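4. Setting up the belt

Read this section through once before you start. You will need the 4 mm hex key from the accessory bag, a soft cloth, a tape measure and a flat table that does not rock. The Jindeo bench conveyor can be lifted by one person, but hold it by the side frame and never by the belt.

4.1 Placing the conveyor

1. Clear a space on the table at least 15 inches longer than the conveyor. You need the extra room to reach the tension screws at each end.

2. Set the conveyor down on its brackets. Press lightly on each corner of the frame. If it rocks, loosen the bracket screws half a turn, let the bracket settle and tighten again.

3. Place the conveyor so that the motor cable reaches the control box without being stretched. Do not run the cable under the belt.

Marking out the table with colored tape helps if the conveyor has to be moved often. Put the tape down after the final position is chosen, and line the frame up with one strip along its whole length. 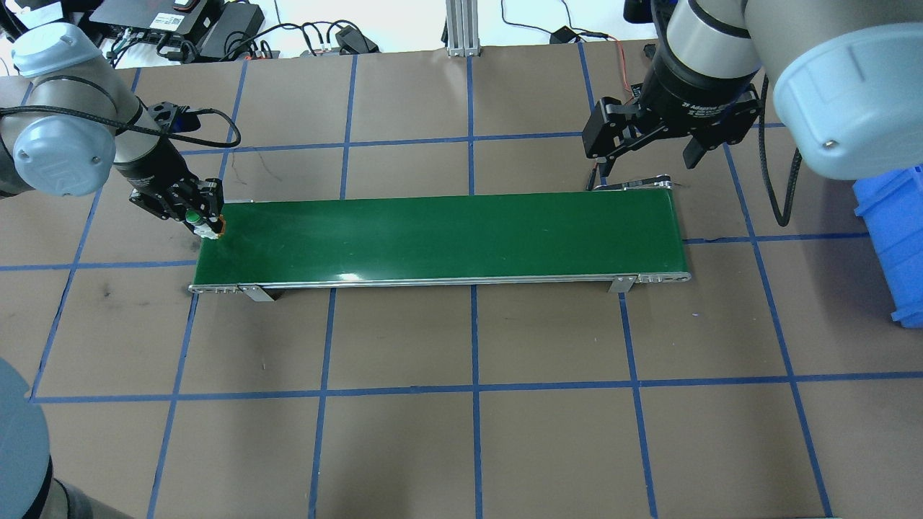
4.2 Connecting the control box

1. Check that the power switch on the control box is set to OFF.

2. Push the motor plug into the socket marked M until it clicks. The plug fits one way only.

3. Connect the power supply to the socket marked DC IN, then to the wall outlet.

4. Turn the speed knob all the way to the left.

CAUTION: Use only the power supply that came with the unit. A supply with a higher voltage will damage the motor and is not covered by the warranty.

4.3 First run

1. Take everything off the belt.

2. Switch the control box on. The green light comes on and the belt stays still.

3. Turn the speed knob slowly to the right until the belt begins to move. Let it run at low speed for 15 minutes.

4. Watch the edges of the belt. A belt that stays within the side frame for the whole time needs no adjustment. If it drifts to one side, stop the belt and go to 4.4.

Note: A new belt may give off a faint rubber smell during the first run. This goes away after a few hours of use.

4.4 Centering the belt

There is one tension screw on each side at the idle end of the conveyor (the end without the motor).

1. Stop the belt and switch off the control box.

2. Find the side the belt has drifted toward. Tighten the tension screw on that side by a quarter turn.

3. Switch on again and run the belt at low speed for a few minutes before making another change.

4. Repeat until the belt holds its position.

CAUTION: Keep fingers, sleeves and loose hair away from both ends while the belt is moving. Do not adjust the screws with the power on.

4.5 Care

Wipe the belt with a damp cloth when it looks dusty. Do not use solvents or furniture polish. Check the bracket screws after every 400 hours of running, and replace the belt at 3,000 hours or sooner if the edges begin to fray. Replacement belts are sold by length, so measure the frame before ordering from the Nelbridge parts desk.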